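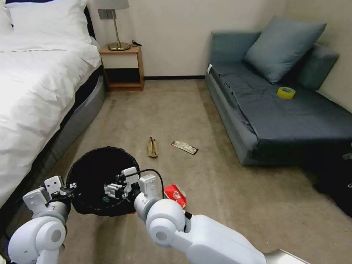 Words and set-up notes by the Wustitz workshop
Posted 20 March 2021
Section 5: Floor litter

Right, on to the job everybody asks me for first: picking rubbish up off the bedroom carpet and getting it in the bin. Can a machine do it yet? Mine can, on a good day, with a fair bit of help from you before it starts. I run two arms on the Drevska control software, and these are the settings I've ended up with after far too many evenings of fiddling.

Before you start

1. Put the wastebasket where both grippers can get to it. A round mesh one with a black liner is fine, but fold the liner well down over the rim or the fingertips will snag it.

2. Open the Drevska menu, choose Tidy, then Floor. Set the speed to 30 per cent. I know it's painfully slow! Leave it there for your first 5 runs anyway.

3. Set the grip to Soft. A banana peel squashes and slides about, and on Firm you'll be scrubbing the carpet.

4. Check the cable on each arm has enough slack to arch over to the gripper when the elbow is fully bent.

CAUTION: Keep hands, feet and pets out of reach while the arms are live. The stop button works, but you have to be near enough to press it.

Running the job

5. Have one gripper steady the rim of the basket and leave the picking up to the other. Mesh baskets weigh next to nothing and mine went over constantly until I did this.

6. Start with something crumpled. A scrunched food wrapper gives the fingers an edge to pinch. The flat ones are much harder (a snack wrapper lying flush on beige carpet beat mine for most of June), so save those for last.

7. If it misses the same item 2 times, press Skip and carry on. It will happily keep pecking at the carpet all afternoon otherwise.

8. Make sure the gripper is over the middle of the basket before it lets go. If it drops short, raise Release Height by 5 mm and try again.

NOTE: Floor mode only looks at the floor. A roll of tape left on the sofa will stay on the sofa, and so it should, as I'd quite like to keep my tape. Bags standing on the carpet are another matter, so mark them as Keep in the Wada add-on before you press Start.

NOTE: A duvet hanging down the side of the bed can be taken for something to pick up. Tuck it in, or draw a no-go strip 200 mm wide along the bed.

When it's finished, park both arms, wipe the finger pads with a damp cloth and save your settings under a new name. Zoren gripper owners should now go to Section 6 for the finger pad sizes.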